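Monday, notebook, playout bench

In at 9, Debashish already here. Overnight ticket says Bremholm ep 5 was visible in the catch-up app before it had gone out on the linear channel. Customer service had two screenshots from viewers before we had anything in monitoring. Pulled it from the catalog at 9:20, CDN purge right after.

How it got out, as far as I can tell so far: the delivery from Todell came in with ep 4 and ep 5 in one package, which they do when a season is nearly done. Window start for 4 was correct. Window start for 5 was blank. Our ingest treats blank as "inherit from previous in sequence", so 5 took the window from 4 and went live with it. Nobody broke in anywhere. Access logs are boring, all our own service accounts.

Debashish thinks blank should be a hard reject. Agree, but Ekanayake (the old metadata tool, still feeding a third of the catalog) writes blanks for anything with no embargo, so a hard reject would block the whole back catalog the next time it resyncs. Need a way to tell "no embargo" from "someone forgot".

Tried on staging before lunch:

Run 1. Same package, same config as prod. Ep 5 live right away. Good, reproduces.

Run 2. Inherit switched off, blank = never publish. Ep 5 held. But so were 80 back catalog titles that should have been up. As expected.

Run 3. Inherit off, blank = never publish only if the series is flagged "in season". Ep 5 held, back catalog fine. Flag is set by hand though, in Sarov, and two of the current shows didnt have it. So the fix depends on somebody ticking a box, same as before really.

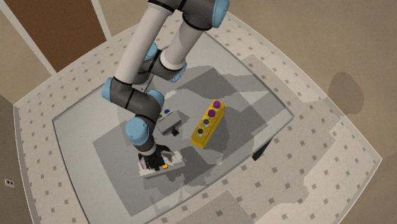
3 min read · 720 words

Afternoon. Talked with scheduling on the phone. They can give us a feed of linear slots, it already exists for the EPG people. If a title has a future slot in that feed we hold it until the slot ends, whatever the window field says. No box to tick. Feed refreshes every 30 minutes, fine for us, the late changes are nearly always sport and news and those dont go through this path.

Open question, premieres that are meant to be online first. Scheduling says those have their own code, starts with P. Have to check that Todell passes the code through and doesnt strip it like they did with the subtitle versions in December.

Run 4, with a hand-made copy of the slot feed. Ep 5 held, ep 4 up, back catalog up. One odd thing, the trailer for ep 5 was held too, it shares the series ID and I matched on series + episode and not on asset type. Fixed in the matcher, run 5 clean.

Also noticed: the 720 renditon was purged from the edge within a couple of minutes but the downloads are a separate problem. Anyone who saved ep 5 to a tablet still has it until the license lapses. Debashish asking the DRM vendor if we can revoke per title. I doubt it. Last time the answer was per device only, and nobody wants to lock out people's tablets over this.

The distributor has been told. They want a written timeline by tomorrow, so:
- package received, evening
- ingest complete, a bit before midnight
- ep 5 live, same moment as ep 4
- first viewer message 6:40
- removed 9:20
Need exact times from the ingest log for the first three, the bench clock is off so dont copy from there.

Spoilers are out on the forums already, somebody wrote up the whole courtroom bit. Have not read it, I'm still on ep 3. Asked people on the floor to keep quiet.

Still to do
- real slot feed on staging, ask scheduling for credentials
- P code check w/ Todell
- alert if anything goes live in catch-up with a future linear slot (should have had this years ago)
- fix flag on the two shows in Sarov anyway
- put ep 5 back after broadcast!! window set by hand for now, second person to check it
- Ekanayake blanks, ask again when it is being retired

Left 18:15, run 6 going with the full catalog, results to the shared folder. Debashish has the pager.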